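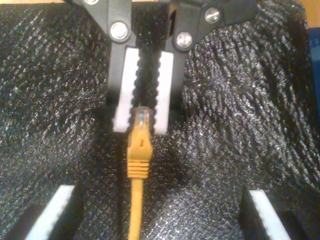
Groltgate is a sewing and mending school above a bakery on Ayala Street, and it has been teaching people to fix their own coats for nine years. We started with one machine and a button tin. Most people come to us over a zipper, and by the end of the first evening they see them everywhere: two white strips with small rounded teeth and a dark gap between them will do it. We can't cure this. We can show you how to replace one without crying.

Our beginner course runs for 30 hours, spread over as many evenings as your patience allows. You will hem, patch, darn and unpick. Mainly you will unpick. 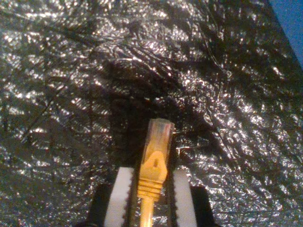

After that comes the Miltis course, named after the street where we held it before the ceiling came down. It covers linings, pockets and the kind of alterations people promise their relatives at weddings. Tea is included - the pastries are downstairs and are your own affair.

We also run the Kalent repair nights each May, when anyone can bring in a torn thing and leave with a less torn thing. Last time we got through 1000 yards of thread, a good deal of it on one tent.

No experience needed. Bring scissors you don't love.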